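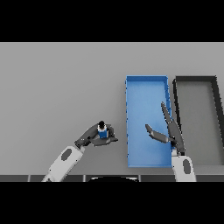
According to Vellberg, the name "handover stall" is a poor one, as it makes the reader think of a motor that has stalled, while in this fault all the motors are healthy and the arms stop on the order of their own program. The name has remained in use all the same.

Handover stall is a fault of two-armed robots in which an object must pass from one hand to the other and both arms begin to wait. The giving hand waits for a sign that the object is held by its partner. The receiving hand waits for a sign that the object has arrived. If neither sign can come before the other, the robot stays in its position until a time limit ends the task or a person stops it. The fault belongs to the larger family of deadlocks, which are known from computing and from railway signalling.

Name and first reports

The term comes from the notes to Stilevier, a control program for sorting work with two arms. Stilevier was first tested in simulation on a task called Geum, where a small container is picked up on one side of a table, given to the other hand and put into a tray. In the September test series the task was run 167 times. Eight of the runs ended in a stall, and in five of these the container was later dropped on the table. The dropped containers were at first recorded as a weak grip, and the true order of events became clear only when the logs of both arms were read side by side.

Cause

In Stilevier each arm has its own list of steps. The left arm carries the object to a meeting point and may go on only when the right arm reports "ready". The right arm moves to its waiting place, opens the hand and reports "ready" when the distance between the two hands is below a fixed value. In the first version this distance was measured from wrist to wrist. With a tall object, or with an object held low in the hand, the left arm stopped a little earlier to avoid a collision, and the distance never became small enough.

A second cause was found later. The collision check treated the wall of the tray as higher than it was. When the meeting point lay near the wall, the left arm could stop on the outer side with the object and the right arm could remain over the inside of the tray, each one at a place which its own program considered correct.
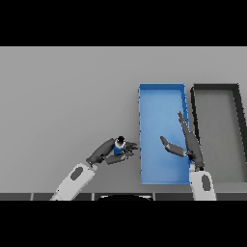 Handover task in simulation. The left hand holds a can beside the blue tray; the right hand is open above it.

Signs of the fault

A stall is not easy to recognise by eye. An open hand above a tray and a closed hand next to it belong also to a normal handover, and one still picture cannot show which of the two it is. The usual sign in the log is a joint speed of zero in both arms together with two open requests. A normal pause in Geum is short, and Stilevier now reports any pause longer than four seconds.

Safety

The stall itself is harmless as long as the object is held. The danger comes afterwards. In the first version the time limit cleared the task and sent both arms to their rest position, and the rest position was defined with open hands. The held object was therefore released wherever the arm happened to be. With an empty plastic bottle this means little, but with glass or a filled can it may hurt a person or damage the arm below.

There is also a risk from people. An arm that stands still looks as if it is switched off, and an operator may reach over the table to take the object away. This can satisfy the distance check or change the reading of the hand, and then the movement continues without warning. The Valier guidelines for shared work tables ask for this reason that a waiting arm shows a light, and that the stop button is pressed before any hand enters the work area. They make no exception for an arm that has been still for a long time.

Remedies

Three changes were made to Stilevier. The distance is now measured from the fingers to the surface of the object. The time limit no longer opens a hand which reports a load; the left arm goes back along its path and sets the object down on the table. Finally, one arm is named as the leader for each handover, and only the leader may decide that the handover has failed.

The last change is disputed. Vellberg prefers that both arms keep the right to give up, with different waiting times, so that a broken leader does not block its partner. Valier answers that different waiting times only make the fault rarer and more difficult to find. Repeated tests of Geum with the leader rule showed no stall, but almost all of them used containers of one size, and results for other shapes have not been published.

See also: deadlock; protective stop; bimanual manipulation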